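Dark green walls are back, and Trerineck is painting

12 May 2015

If you have walked through Trerineck this spring and peeked into an open hallway (we all do it), you'll have noticed something. The magnolia is going! Deep greens, inky teals and mossy in-between shades are turning up in front rooms, on landings and in kitchens all over town, and the paint counter at Oser has been busy since March mixing them.

The shop put out 359 sample pots at the start of its spring colour season and every one has gone. A second batch is being mixed now, with the darker greens made up first as those were the ones people kept coming back for. The most asked-for is a shade the shop calls Suksawat, a green with plenty of blue in it that looks nearly black by lamplight and wakes up beautifully in the morning. Dadalix, the other favourite, is softer and greyer and a bit easier to live with in a small room.

It's lovely to see. For years the advice was to keep everything pale, especially in narrow houses like ours, and a lot of good woodwork ended up looking washed out as a result. Put a strong green behind an oak door or a pine shelf and the wood comes up warm and golden — you wonder why you ever had it next to cream.

Green walls with wood

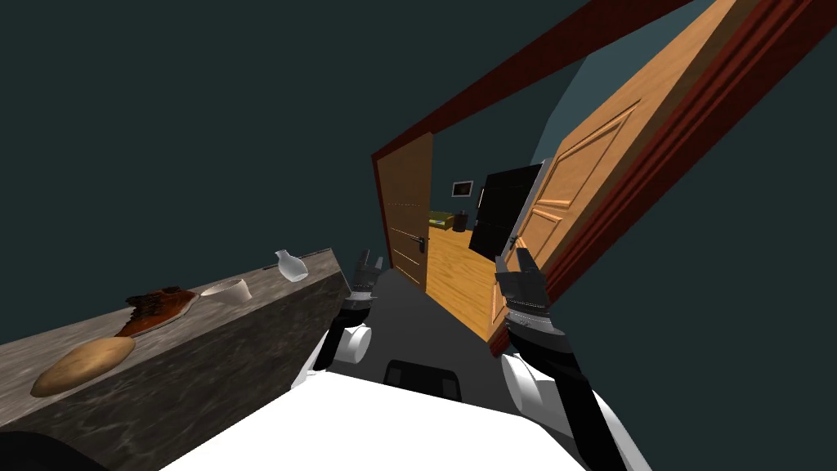
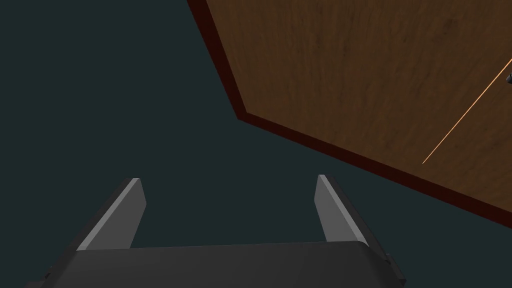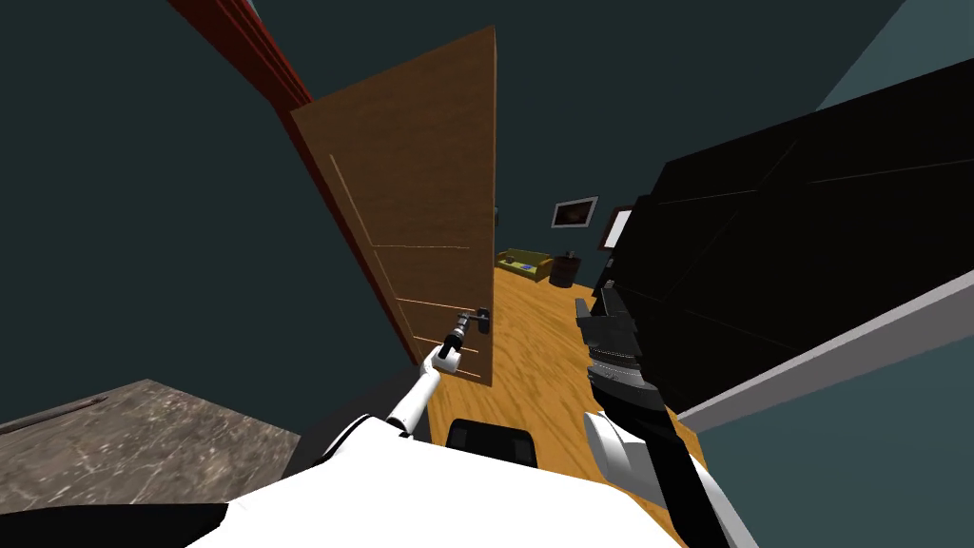

A dark teal-green fills much of the first two views, and the third has a light brown wooden door with a dark red frame.

Trying it at home

Oser is running free colour mornings in the room above the shop, and they are good fun. Bring a bit of whatever has to stay in the room, such as a cushion, a floor sample or a drawer front, and staff will paint up large cards for you to prop against it. You can take the cards home for a week. Do move them about, as a green that sings beside the window can go very flat behind a door.

A few things picked up at the first session:

Two coats are usually enough over a tinted undercoat. Over bare white, expect to need three, and let each one dry overnight.

Matt finishes give the richest colour but they do mark. In a hallway with bikes, dogs or children going through it, ask for the wipeable version, which has a very slight sheen.

Cut in the edges and roll the wall while they are still wet. Dark paint shows every join, and going back over a dry edge leaves a stripe you will see from the sofa for years.

Woodwork doesn't have to be white. Several people at the session were painting skirting boards the same green as the wall, and one couple had gone for a rusty red round the door, which sounded alarming and looked wonderful on the card.

There are 2 colour mornings left before the summer, with space for a small group at each, so put your name down at the counter if you'd like to come. The new sample pots should be on the shelf by then. Old pots, rinsed out, can be handed back at the same time for refilling.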